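Cyril Ellwood
26 March 2019

Spent most of the week teaching a robot arm to put a hard drive into a server bay, by driving it remotely. A few people asked what that involves day to day, so this is a thread on it. 1/

The setup is called Skarnel. One arm, one two-finger gripper, a camera at the wrist. I sit at a desk with a hand controller and a screen and move the arm about. Everything I do gets recorded and the recordings go to Boonsong Phetsri, who does the training side. 2/

The target is 200 good runs of one task before Boonsong will train on it. The task is: pick up the drive in its caddy, bring it to an open bay, line it up, push it home, close the latch. By hand I can do that while talking to someone else. 3/

By remote it took me most of a morning to get one clean run. The hard bit is that you have no feel. With your fingers you know straight away when the caddy catches on the edge of the bay. On the screen you only see that it has stopped going in. 4/

You do get a force reading in the corner of the display. I ignored it for the first day and then Montri Ruangrit told me to watch that and not the drive for the last part of the push. Much better after that. 5/

Where you grip matters more than I thought. Hold the caddy too far forward and the fingers get to the bay before the drive does. Hold it too far back and the whole thing droops and goes in at an angle. 6/

Most of the work is done from the wrist view. I have a second screen with a room camera on it but I look at it less and less. The wrist view is odd to begin with. Everything is on a slant and the gripper takes up a lot of the picture. 7/

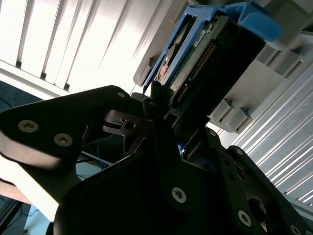

Wrist view, blue caddy in the fingers, bays behind it on the right.

You learn to steer by edges. I line up the thin rail on the caddy with the side of the slot and hardly look at the drive itself. Buppha Thongdee does it the other way round and watches the latch end. Both ways work, which Boonsong likes, as he wants the runs to differ a bit. 8/

That was new to me. I assumed they would want every run the same. If they're all the same, the arm only copes when things start in exactly that spot. So we move the start point between runs, and sometimes turn the caddy a little. 9/

Light is a nuisance. Anything white near the rack can blow out to nothing on the wrist camera. We tried a blind for an afternoon, then the bays went too dark to see into. We've gone back to how it was. Boonsong says the arm will have to put up with bad light anyway. 10/

Failed runs. We keep some of them. If I miss the slot, back off and try again, that's useful, because the arm needs to see what a recovery looks like. If I drop the drive, that one goes in the bin. I've dropped it more than I'd like. It's a dead drive, don't worry. 11/

Before remote control we tried showing it by hand. You put the arm in a slack mode, take hold of it and walk it through the motion. It's quicker to learn and you do get some feel back. But your own arm keeps getting in front of the camera, and the last push is awkward when you're leaning over a rack. 12/

Buppha Tanasarn still prefers it for the pick-up part. She's faster at that by hand than I am with the controller. For the insertion she uses the controller like the rest of us. 13/

Tiredness is real. After an hour my runs get jerky and you can see it in the plots. We swap over before that now. I also stopped drinking coffee before a session, as the controller picks up every little shake. 14/

Where we are: 178 good runs as of tonight. I wanted to finish today but the latch step kept going wrong after lunch. The finger slides off the handle if you come at it too low. Will start again tomorrow with a higher approach. 15/

Someone asked if it can do the job by itself yet. An early version trained on the first batch gets the drive to the mouth of the bay most times and then dithers — small movements left and right, no push. Boonsong thinks that's me. I hesitate there too, so it has learnt to hesitate. 16/

So I've been trying to pause less just before the push. It's harder than it sounds when you can't feel anything. Montri suggested doing the pause further back, before the caddy is near the slot, and then going in without stopping. Have done the last few that way. 17/

To the person asking about the controller: it's an ordinary hand-held one, with a trigger for the fingers. I turned the speed scaling down for the insertion. My hand moves a lot and the arm moves a little. Full speed is only for getting across to the rack. 18/

Next task after this is taking the drive out again, which Buppha Thongdee reckons is easier. I'll post when we've got some runs of it. 19/19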